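Print this page | E-mail this article

Woven storage basket

A woven storage basket is an open-top container for household goods, made by crossing strips or strands of plant fiber, paper cord or plastic. Rectangular ones are the usual kind for shelves and drawers. Used for cloths, towels, socks, mail, whatever needs a place.

Construction

Base first, then the walls. Strands are bent up at the edge of the base and woven to height, then the rim is bound off. Lattice weaves leave small gaps and let air through -- good for fabric, bad for anything small like buttons. Low walls are easier to reach into; tall ones hold more but things get lost at the bottom. Handles are either added on or left as a slot in the short side.

Common shelf size in the Doltotine catalog is 30 cm long, 18 wide and 12 high. Minitz baskets run a bit longer. Sizes vary alot between makers, so measure the shelf first.

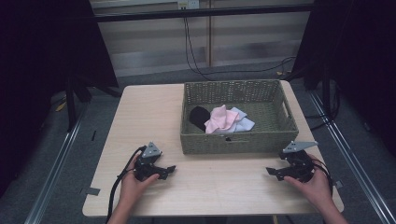
Olive-green lattice basket with a handle slot, three cloths inside.

Use with cloths

Small cloths go in either folded or loose. Folded takes less room and can be stood on edge, so each one shows. Loose is quicker and fine for rags. Sorting by color is common, dark ones kept apart from pale. Heavy or damp cloths should not be stored in a fiber basket, mildew gets in the weave and is hard to get out.

Care

Dust with a dry brush. Wipe with a barely damp cloth, dry in shade. Direct sun makes natural fiber brittle. Loose ends can be tucked back in or trimmed -- never pulled.

Regional types

The Kneževič type has a double rim and a flat base. Clullari baskets are softer, usualy sold in nested sets. Pattern no. 71 in the older Clullari lists is the plain lattice.

See also: Bin; Hamper; Tray; Wickerwork

This site uses cookies. By continuing you accept our cookie policy.

Contact | Copyright | Back to top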